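Scooter bogs down at half throttle once it's warm

bellora_rider
Hi all, hoping somebody has seen this. I bought a used Bellora 50 in February and it ran great for the first few weeks. Now it starts fine cold, but after 7 miles or so it bogs at half throttle, then picks up again if I hold it wide open. The odometer says 2089. I already put in a new plug and cleaned the air filter – no change. The shop in Dunleavy wants 100 bucks just to look at it and I'd like to try a few things first. Any ideas?

twostroke_tess
Mine did the exact same thing! It was the pilot jet, plus a bit of crud in the float bowl. Pull the carb, spray everything out with cleaner and blow through the jets (don't poke them with wire, you'll ruin them). Check the little rubber intake boot while you're in there too. Mine had a crack on the underside that only opened up when the engine got hot, and I missed it twice. If you need a new boot, I got mine from Driltden and it fit fine.

greasy_mitts
probably the belt

lestov_lane
I'd look at the gas cap before taking the carb off. If the vent is plugged, the tank pulls a vacuum and the bowl runs low after a few miles. Next time it bogs, pull over, crack the cap open and listen for a hiss. Costs nothing! If that's not it, do what Tess said, and go over the fuel line for soft spots too. I'm at 1023 miles on my second fuel line already, so they do wear out. 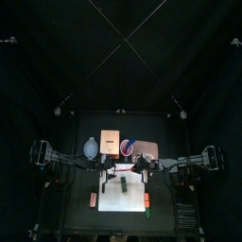 Two robot arms over a dark workbench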